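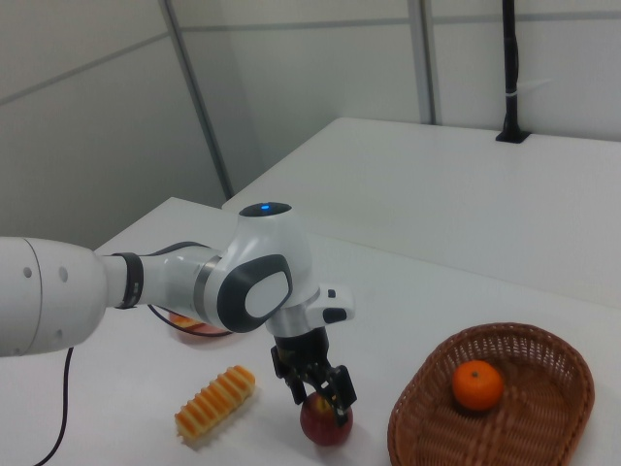
How do I keep homegrown apples from going soft and mealy before spring?

Keep them as cold as you can without freezing them, keep the air around them damp, and only store apples that are completely sound. Most of the trouble people have comes from storing them too warm.

Storage > Fruit > Apples and pears

Posted March 31, 2023 by latefrost_olen

The short version is up top because I know some folks just want that, but let me give you my whole situation in case it helps somebody sort out mine. We moved to a place outside Olen four years ago and it came with two old apple trees behind the garage. I don't know what kind they are. One gives a striped apple in late summer that is lovely for about a minute, and the other gives a hard, sour, dark red one that hangs on until the leaves are mostly gone. My aunt says the late one is a keeper and that her mother's used to last until the daffodils were up.

Well, mine don't. I wrapped every one of them in newspaper this past fall, which took me two evenings and most of a pot of tea, and I put them in cardboard boxes on the shelf in our mudroom. It feels chilly out there to me, but the dryer is on the other side of the wall and I'm starting to wonder about that. By the holidays the skins had gone a little greasy and wrinkled, and by the end of January you could push your thumb into them. They weren't rotten, they just had no snap left at all. I've made so much applesauce that my family has asked me, very nicely, to stop.

I have a crawl space, a detached garage with no heat, and an old refrigerator that still runs but makes an awful humming noise. I'd like to know which of those you would use, whether the newspaper is worth the bother, and whether I'm picking at the wrong time. The bottom of our hill is fine but we sit at 1,664 feet and get our first hard frosts ahead of the people in town. Thank you for reading all this!

Browse Ask Tags Members Help

padilla_pantry

Oh, I feel for you about the applesauce. Of your three spots I would use the noisy refrigerator without a second thought, and I'd put it in the garage where you can't hear it, as long as the garage doesn't drop far below freezing (a lot of older refrigerators get confused in a really cold garage, and ours quit running altogether one winter and then let everything freeze). Apples like it right above freezing. Your mudroom probably feels cold to you in a sweater, and to an apple it's a nice spring day. They go right on ripening in there, and that greasy skin you noticed is the ripening showing on the outside. Some kinds get it worse than others and it does no harm, you can wash it off.

Put them in plastic produce bags with a few holes poked in, a handful or two of apples per bag, and fold the top over loosely. Don't tie it. Refrigerators dry things out terribly and the bag is what keeps the skins from wrinkling. Check for drips inside the bag after the first few days and leave it open a bit more if you see any.

Please don't keep your carrots in there with them. I did that one year and the carrots came out tasting like aspirin. Cabbage goes off faster too, and potatoes are happier somewhere else entirely. Apples give off a gas that the other things react to.

As for picking, lift the apple in your palm and give it a gentle roll upward. If the stem lets go of the branch, it's ready. If you have to yank, wait. For storing, I pick a touch earlier than I would for eating off the tree, when the green behind the red has started to turn a little yellow but hasn't gone all the way. Cut one open and look at the seeds as well. Brown seeds are a decent sign, though on some early kinds they turn brown well ahead of time, so I wouldn't go by seeds alone. Leave the stems on. An apple with the stem pulled out has a hole in the top and goes first.

And eat the striped ones right away! Summer apples are not made for keeping and nothing you do will change that. Dry them, or make a pie and freeze it. Mine go into a slab pie every year for the church supper over in Dutine and I've never brought home a crumb.

cellar_by_441

garage. wrap or dont wrap, i never bothered. put them in a dead chest freezer (unplugged!!) with the lid propped a crack and it stays pretty even. mice cant get in. been doing it this way out on route 441 for years

stidano_hill

I'll disagree a little with the poster before me about the wrapping, with all respect to anyone who has a working system. I think the newspaper is worth it if you're using boxes and can't look through them very often. It won't make the apples any colder, but when one goes bad it keeps the mess from spreading to its neighbor. I use plain packing paper now because I got tired of ink on my hands. If you're willing to go through the box every week or two and pull out the bad ones, you can skip it and save yourself those two evenings.

What matters more, in my experience, is how fussy you are on the day you pick. I set mine down in the basket one at a time, and anything that drops on the ground goes into the kitchen pile, even if it looks perfect. The bruise often doesn't show until later. Same for wormholes, scab that has cracked the skin, and any little nick from a fingernail. It feels wasteful when you're doing it. I also set the really big ones aside to eat first, and the medium and smaller ones go to the back.

I would be careful with the crawl space. Mine was nice and cold but it smelled faintly of earth and old boards, and by February so did the apples. If you try it, put a tray down there with a few in it before you commit the whole crop.

One more thing I don't see mentioned: go out in June and thin the late tree. Leave one apple to a cluster, with a hand's width between them. You'll end up with fewer, but they'll be better colored and they keep nicer for me than the crowded ones did. If you want to find out what the tree is, the garden club in Padilla has an apple table at their fall show, and you can bring in a few with the leaves still attached and let people argue over them. They didn't agree on mine, but I came home with cuttings from somebody else's.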